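冬物の入れ替えと寝室の片づけ

二月の終わりに、寝室の衣類をまとめて整理したときの記録です。家は Hiltunley の坂の途中にある古い二階建てで、寝室は一部屋、納戸はありません。冬物と夏物を同時に置いておく場所がないため、毎年この時期に一度すべてをベッドの上に出し、畳み直してから戻しています。このページには作業の手順と、使ったものを載せました。

作業は午前九時に始めました。その日は Eimear Daly さんが手伝いに来てくれました。昼前には Hefin Yorath さんも加わり、廊下に出した箱の運搬を受け持ってくれました。三人で取りかかり、終わったのは午後四時過ぎです。昼食に一時間ほど使っています。

順番は次のとおりです。

まず引き出しと棚の中身を全部出します。種類を気にせず、とにかくベッドの上に置きます。次に色の濃いものと薄いものに大きく分けます。うちは黒い服が多く、先に黒だけを寄せておくと残りが見分けやすくなります。分け終わったら厚手のものから畳みます。セーターは最後に回すと置き場所がなくなるので、早めに手をつけるようにしています。

セーターの畳み方は、去年までと変えました。以前は袖を後ろに折って四つ折りにしていましたが、リブ編みの厚いものは折り目のところが膨らみ、引き出しが閉まらなくなります。今年は縦に細長くまとめてから、端を持って三つに折る方法にしました。高さが揃うので、箱に入れたときに上の面が平らになります。薄手のカーディガンは従来どおりの四つ折りです。

毛布と白い布類は、畳む前に一度広げて確認します。ほつれや染みがあれば、その場で別の袋に入れます。今回は毛布が一枚、縁の縫い目がゆるんでいたので、修理に回すことにしました。修理は駅前の Masri に頼んでいます。受付は午後六時まで、預けてから戻るまで二週間かかります。

竹のマットは本来なら夏のものですが、うちでは冬も出したままにしている期間が長く、片づける時期は決めていません。しまうときは乾いた布で目に沿って拭き、ゆっくり巻いてからひもで留めます。きつく巻くと編み目に癖がつくので、最初のひと巻きだけは太めにします。立てて保管すると下の端が傷むため、横にして置くようにしています。

収納箱は Akside の布張りのものを使っています。幅が65センチあり、セーターを横に二列並べて入れられます。今年は同じものを一つ買い足しました。値段は一箱1000円でした。蓋に窓がないので、外側に中身を書いた紙を貼ります。防虫剤は Grultia の引き出し用で、15個入りの袋が549円です。箱の四隅に一つずつ入れ、余った分は引き出しに使いました。交換の時期は袋の表示に合わせています。

手放すものは、その日のうちに決めてしまわず、一晩置いてから選びました。Daly さんの意見で、二年続けて着なかったものは箱の一番上に置くことにしました。次の入れ替えのときに最初に目に入るので、そこで判断します。色が褪せた綿のシャツは、小さく切って掃除用の布にしました。ボタンは外して缶に入れてあります。

戻すときは、ベッドに近い棚から先に埋めていきます。普段着をそこに入れ、来客用の寝具は廊下の戸棚の上段、毛布は下段です。箱は Yorath さんと二人で運びました。一人でも持てる重さですが、廊下の角が狭いので、片側を支えてもらうと壁に当たりません。去年はこの角で壁紙を少し破っています。

床の掃除は最後です。衣類を動かすと細かい繊維が落ちるので、先に掃いても二度手間になります。窓を開け、カーテンを束ねてから、部屋の奥から戸口に向かって掃きました。カーテンの洗濯は今回は見送り、三月に回します。

次回は秋の予定です。箱の置き場所を書いた紙を戸棚の内側に貼っておいたので、冬物を出すときはそれを見ながら進めます。

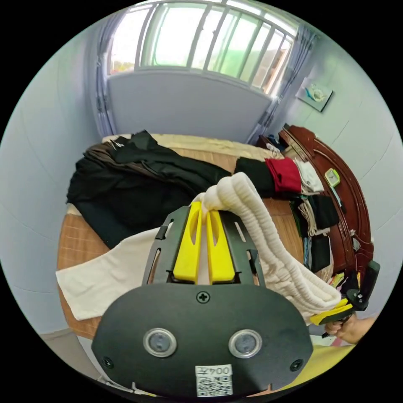
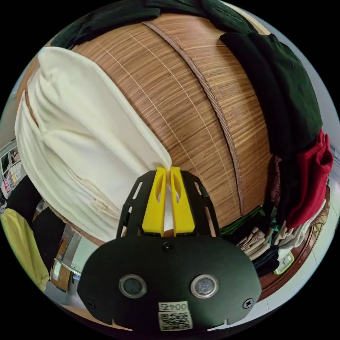
衣類の整理、寝室にて。一枚目はクリーム色の厚手のセーター、二枚目は巻いた竹のマットと白っぽい毛布。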